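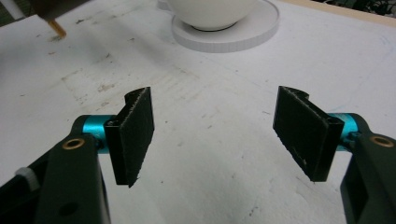
Shabnam Kazmi wrote in after the March page to say that scuffs on a white tabletop come back twice as fast if you scrub them with powder cleaner, and she is right. Powder dulls the finish, and a dull finish holds dirt. The steps below leave it out.

Cleaning scuffs off a white work table

What you need
A bucket of warm water
Dish soap
Two soft cloths
A white pencil eraser
A melamine sponge
Baking soda

1. Clear the part you are going to work on. Brush off grit before anything wet touches the surface.

2. Wash the area with warm water and a few drops of dish soap. Wipe it with a clean damp cloth and let it dry. Some of what looked like scuffing will be gone.

3. Go over the remaining dark marks with the eraser. Use short strokes in one direction and brush the crumbs away as you go.

4. For marks the eraser leaves behind, mix 4 teaspoons of baking soda with a little water. Dab the paste on, wait 6 minutes, and wipe it off with a wet cloth. Don't rub it in.

5. Use the melamine sponge last, with light pressure. It is a fine abrasive — try it near a back corner first and look at the spot once it dries. If the shine has changed, stop at step 4.

6. Rinse twice. Leftover paste dries to a haze that is easy to mistake for more scuffing.

Run a fingernail across anything still showing. If the nail catches, it is a scratch and cleaning won't remove it. A cutting mat over the busiest part of the table will hide it and take the wear from then on.

For weekly upkeep, soap and water are enough. Dry the table afterward, especially along the edges where water can get under the surface layer.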